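Give me the messy kitchens

I have 662 demonstrations of one chore on my drive, and the ones I love best are the ugly ones. My colleague Tamsin Lyons tidies before she records. I don't, and I want to argue for my side!

A learning system gets good at whatever we hand it. Give it a bare bench and it learns bare benches. Give it a counter with salt, vinegar and a knife stand on it – the stuff people really cook around – and it has to find the bowl the way you and I do.

The 98 takes we shot for Zuvura in October came from 18 kitchens, and I'd trade any spotless set for them. Slow hands, odd light, a second try at the rim. Keep it all, I say. Label the fumbles and keep those too. It's wonderful work, and more people should get to try it with a gripper in each hand.
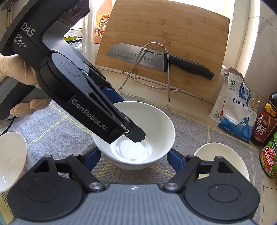 Should failed attempts stay in the training set?
Keep them if they are labeled as failures, so the system doesn't copy them as good moves.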